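Fewer demos, better sorted: what the Skuten runs taught us

Big month for the manipulation group, and I finally get to write up the result I've been hinting at since April! 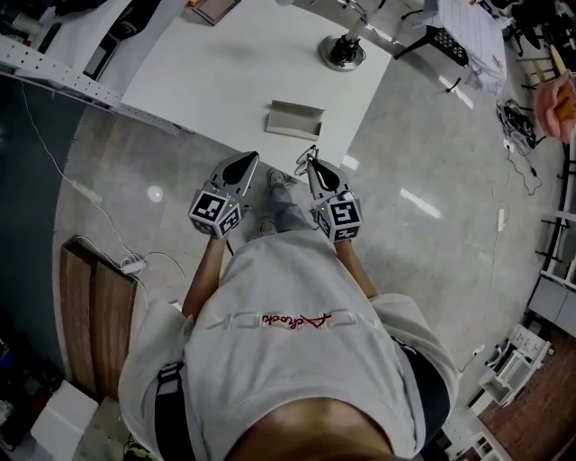 The question we started with was a plain one. When you teach a robot arm by example, how many of the examples are pulling their weight? We had been collecting with hand-held grippers for most of the winter, and by the time the Skuten task set was closed we had 2,543 demonstrations of short tabletop jobs – pick a part up, turn it, set it down facing the right way. Every one of them was usable in the loose sense that the gripper track was complete and the part ended up where it was supposed to. So our first policy was trained on the lot, and it was fine. It reached for things well. It was also hesitant near the part, with a little stutter before closing that drove all of us slightly mad.

Tanvir Khondokar had a hunch that the stutter was ours. People slow down, drift a centimeter to one side, correct, and then grip. If enough demonstrations contain that wobble, the policy learns the wobble as part of the job. He wrote a scoring pass that looks only at the last stretch before the fingers close and asks how much the gripper path doubles back on itself. It doesn't need labels and it doesn't need the video, just the gripper pose over time, which means it gets through the whole set while you're making tea.

We ranked everything by that score and kept the cleanest 1,143. Same network, same training schedule, same seeds, less than half of the data. Then we ran both policies on the arm, 40 trials each, with the parts placed from the same printed list of starting positions so that neither one got an easy afternoon.

The full-set policy finished 26 of its 40. The sorted one finished 34. I made Tanvir run the sorted one again because I didn't believe it, and the second round came out at 33, so I believe it now. The stutter is mostly gone too, and you can hear the difference from across the room (the old policy made the gripper motor chirp).

Some cautions before anyone throws away half a hard drive. Our first try at this went badly. We scored whole demonstrations instead of the last stretch, and that threw out nearly every example where somebody had to reach around a neighboring part. Those paths bend for good reason, and the policy trained without them bumped into things all day. Scoring only the approach fixed most of it, but we still lose some of the odd starting poses, and I can see it in the failures: five of the six misses in the first sorted round were with the part right up against the table edge. We're now putting back 155 edge cases by hand to see if they close that gap. Early runs look good and I'll hold the numbers until there are enough of them.

The other caution is that all of this is one arm, one type of gripper and a fairly small family of parts. Hutsuliak's group has offered to try the score on their two-handed set, where the hands wait for each other and a pause can be a perfectly sensible thing to do. My guess is that the score will need a way to tell waiting from dithering. Tanvir thinks it will work as is. There is a lunch riding on it.

One side effect I didn't expect: people got better at collecting once they could see their own scores. We added a small readout to Flireo, our logging tool, that shows the number after each take, and within a few sessions the wobble was shrinking on its own. Mine was the worst in the group at the start and is now respectable! We've kept those newer takes out of the comparison above, so the two policies were trained only on what came in before the readout existed.

The scoring script is in the shared Skuten folder along with the list of kept demonstrations and the starting positions for the trials. If you have a set of your own and want to run it, start with the default window length and look at the fifty worst takes by eye before you cut anything. Tanvir will also be showing it at the Clonton meetup, with the arm if we can get it into the car.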